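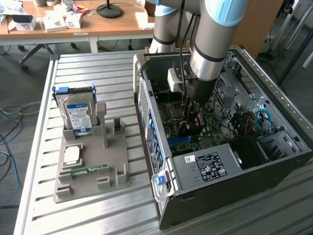
Teaching position over the open case. CPU, memory stick and hard disk in the tray on the left.

Been showing the arm the PC assembly job by remote control this month. 17 good runs saved so far, all on the same case.

Memory is the hard one. You have to line it up by eye through the camera feed, and I keep coming in 2 mm too far towards the power supply.

Tried leading the arm by hand as well. Fine for the big moves, but my hand drags it sideways near the socket – went back to the remote for the last bit.

Matsuda wants 1,000 runs before we train anything. I'd rather train on what we have and see where it fails.

Next up is the drive. Slower approach, same tray layout. Will post the numbers in June.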